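Block, Bowl, Repeat: Gathering Examples for a Learning Arm

Everyone selling a robot this year says it learns. I have sat through the Laditz presentation and the Pratico one, and in both of them the learning was a slide with an arrow on it. What goes in at the blunt end of the arrow gets very little stage time, so this gallery is given over to that end: one arm, one block, one bowl, and a great many tries at the same short job.

The target for this task was 2,000 examples. I asked why 2,000 and was told it was a round number that had worked before on a different task. Make of that what you like.
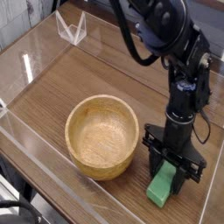

Words and picture selection by the Stevport Bench Notes editor
Posted 15th February

The job has a one-line description in the task sheet: "put the green block in the bowl." A child would do it while looking at something else. For the arm it has to be broken into an approach, a grip, a lift, a carry and a release, and each example is meant to hold all of them, start to finish, with the joint positions logged alongside the video.

A block held by its middle and a block held by one end are both a grip as far as the log is concerned. Whether the model that comes out the other side will treat them as the same thing is a question I put to three people, and I got three answers.

Then there is the matter of the ending. The task sheet says "in the bowl," and it took until November for anyone to write down what that means. Does the block have to be lying flat? Do the fingers have to be clear of the rim before the recording stops? Early examples were cut the moment the operator felt satisfied, and operators are satisfied at different times. I would throw those early ones out. The team kept them, on the theory that more is better, and I have yet to see the test that backs this up.
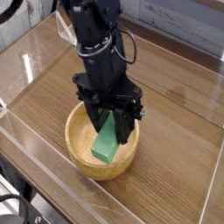 The written rule now is that an example ends with the gripper open and back above the bowl, and anything shorter gets a flag. Flagged examples still go into the pile. They are "weighted down," a phrase I hear often and have never seen given a value in any of the paperwork.

Gaber, whose labeling software is used to sort the recordings, offers an automatic score for each example. I spent an afternoon comparing its scores with my own opinion. It is very good at spotting a recording that is too long. It gave top marks to one attempt in which the block was nudged across the table for a while before being picked up, presumably on the grounds that the whole business was quick. So a person still watches them, at double speed, and double speed is where small slips hide.

Low clear walls keep the block from leaving the table, and I can see the sense in that. I can also see a system learning that the world has walls. Anyone planning to use the results on an open bench should at least gather a batch without them.

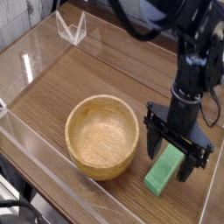 Why collect so many examples of one simple move?

Because small changes matter more to the machine than they do to us. Turn the block a little, shift the bowl by a hand's width, change the light, and a system trained on a narrow set may miss completely. The large number is supposed to cover those changes. It only does so if somebody makes them on purpose, and 2,000 recordings with the block in nearly the same place are worth far less than the total suggests.

That last point is my main complaint with the way this work gets reported. Totals are easy to print. Spread is harder to show, and I have read whole brochures that never mention it. For this set the plan called for 7 starting spots for the block and 5 for the bowl, marked on a paper chart by the operator's chair. It's a fair plan. When I went through the logs, the spots nearest the middle had been used far more than the rest, which is what happens when people are tired and the middle is easy.

Block angle was left to the operator. "Vary it," says the chart, and that's all it says. People believe they are varying things when they are in fact cycling through their favorite few, and a short list of random angles taped next to the chart would have cured it for the price of a sheet of paper.
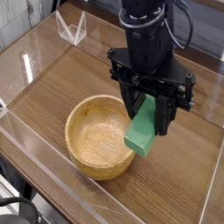 I did ask for failures to be kept, and to the team's credit they agreed. A missed grip followed by a second attempt is, to my mind, worth a stack of clean ones, provided it is labeled as what it was. The first label list had only "good" and "bad." It now has "recovered" as well, and I'd like a fourth for "good by luck," though I accept that this one would start arguments.

The trained model has not been tried on a second bowl yet. Until it has, I would read any success rate quoted for this set as a rate for this bowl, on this table, with this block. The next batch is supposed to bring in a different bowl, and I will put up another gallery when the recordings have been sorted.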